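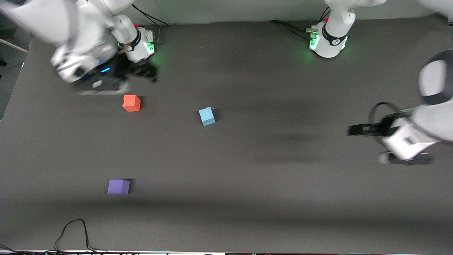 Apr 26, 2021 - The two-arm station at Statunlow starts its trial with the packing crew this month. Gustari set it up, and the crew has been practicing with foam cubes before any real parts go on the table.

What changes for people on the line: sorting small parts by hand will drop from a full shift to 30 minutes at the start and end of the day. The rest of that time goes to checking orders and running the station. No jobs are being cut, and pay grades stay where they are through the trial.
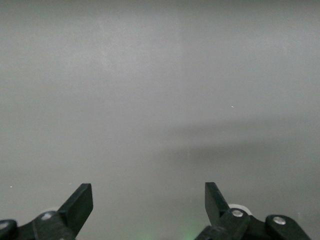 Everyone who works the station will get 3 training sessions first. They cover starting and stopping the arms, clearing a dropped part, and when to call maintenance. Please don't reach over the table while the arms are on - use the stop button and wait.

Some of you asked about Erkura orders. Those stay with the hand-packing team for now. Questions about shifts can go to the Pelupessy office, and the sign-up sheet for training is by the time clock.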